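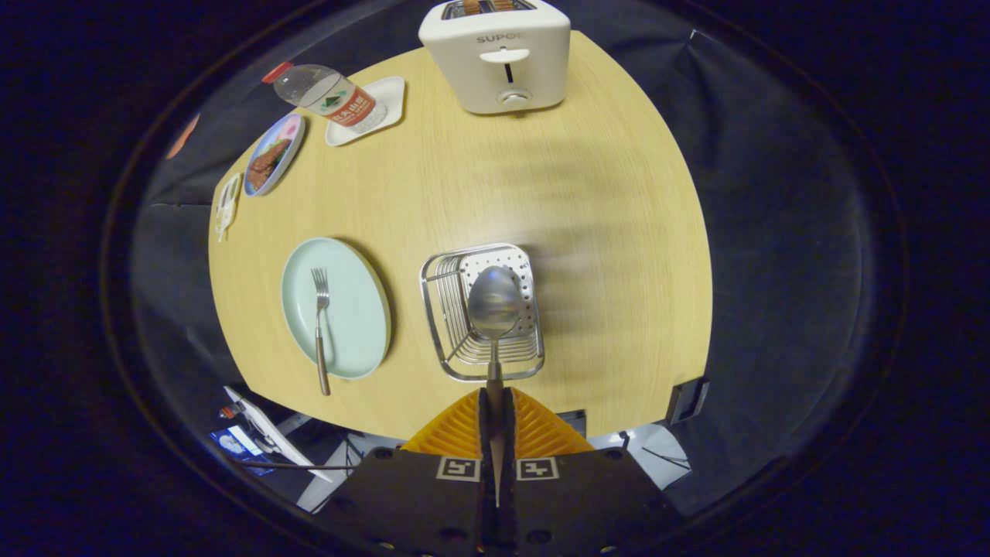 Okum Help Desk, Scripting and Export Team

Ticket: Coins are counted double after loading a saved game
Opened by: Chaimae Amrani
Product: Okum editor, desktop version
Project: Brinon (platform game, 18 levels)
Status: Solved, one question still open

Chaimae Amrani, 09:10
Good morning. I am making a small game with the name Brinon. The player collects coins, and the number of coins is kept in a game attribute called coinTotal. When I play from the first level to the last without a stop, the number is correct. When I save in the middle, close the game and load again, the number is too high.

What I do to get the error:
Start a new game.
Collect 40 coins in level 3.
Touch the save post.
Close the game window completely.
Open the game and choose Continue.
The counter shows 80.

I expected 40. There is no message in the log window. I have tried to clean the project and to restart the editor, and the result is the same. My cousin tested it on her computer, also the same.

Help desk, 10:25
Thank you for the clear steps. Could you tell us if the number is doubled each time you load, or only the first time? Please also write which extensions are switched on in the project.

Chaimae Amrani, 11:02
I made the test again. After the first load it is 80. I save, close, load, and it is 160. So it is doubled each time.

The extensions are Proser (for the dialogue boxes) and Won (for the medals and the end screen). I have not changed anything inside them. I switched off Proser and the error stayed. Then I switched it on again and switched off Won, and the counter was correct — 40 before and 40 after. But without Won I have no medals, so I can not leave it like this.

Help desk, 13:40
This is useful. Won keeps its own copy of every attribute that is connected to a medal. Do you have a medal which depends on coinTotal? And do you have an event in your first scene that puts the saved coins back by hand?

Chaimae Amrani, 14:15
Yes to both. There is a medal for 500 coins. In the scene "Menu" I have a "when created" event, which I wrote last year before I installed Won. It reads the save file and adds the saved value to coinTotal. At that time coinTotal was always zero at the start, so adding or setting gave the same result.

I understand now that Won fills coinTotal first, and then my event adds the same value a second time. Is it correct?

Help desk, 14:50
Yes, that is what happens. You have two possibilities. You can delete the old event and let Won restore the value alone, or you can keep the event and change the block from "increase by" to "set to". We would delete it, so that there is only one place where the coins are loaded. Please make a copy of the project before.

Chaimae Amrani, 16:05
I made the copy and deleted the event. Results:
New game, 40 coins, save, close, load: 40.
Save and load again without collecting: 40.
Collect 2 more coins, save, close, load: 42.
Medal for 500 coins: appears at 500, and it does not appear again after loading.

I also tried a save file from one of my testers. It was made with the old version, so it has the wrong high number inside, and the game loads this wrong number faithfully. I suppose nothing can be done for it from your side.

Help desk, 16:30
No, the file does not remember how many coins were really collected. You could count the coins marked as "taken" in each level and write the sum into coinTotal one time, if your levels keep that list.

Chaimae Amrani, 16:48
They keep it, but only from level 5. For the testers I will ask them to start again — they are four persons and they are patient. Thank you for the help.

One small question remains. In the manual page of Won, the part about connected attributes does not say that they are filled before "when created". Could this be added? The ticket can be closed, but I would like to know the answer to this.

Help desk, 17:05
Passed to the person who keeps the manual. We set the ticket to solved and will write the answer under it.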